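Gripper fault at Plutwood traced to cable routing

Friday, October 5, 2018

A small tabletop arm at the Plutwood test shop dropped its load 7 times in one afternoon before the operator pulled the plug. The arm is used for pick-and-place trials on boxed goods. The shop's test engineer spoke to Tavar Notes about the fault and what has changed on the bench.

The first sign was a late close. "The command went out, the finger started to move, and then it stopped short," the engineer said. "The controller reported the position as reached. It was wrong."

The shop first suspected the grip surface and swapped the finger pads. The drops continued. A log review then showed short gaps in the signal from the gripper servo, each lasting up to 200 milliseconds. All of them fell in the same part of the reach, with the wrist turned outward.

"At that angle the cable was being pulled at the connector," the engineer said. "One pin was making contact only part of the time. When the signal came back, the controller used the last good reading and carried on. A lost reading should stop the arm."

Nobody was hurt. The engineer still logged the fault as a safety matter, as the arm had restarted once while a hand was inside the work area.

The cable now has a longer loop behind the gripper, and trials have resumed with small cartons of DYNAMIXEL servos as the load.
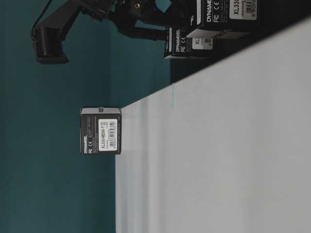 What changed in the software

The controller now halts after 2 missed readings and needs a manual reset. The Lekota logging tool, which had been writing gaps as repeated values, marks them as missing.

"We ran 1200 cycles after the change and had no drops," the engineer said. "That tells me about this cable. It does not tell me about the next one."

A second arm, on the Ora bench, has the old routing and is locked out until its cable is replaced in November.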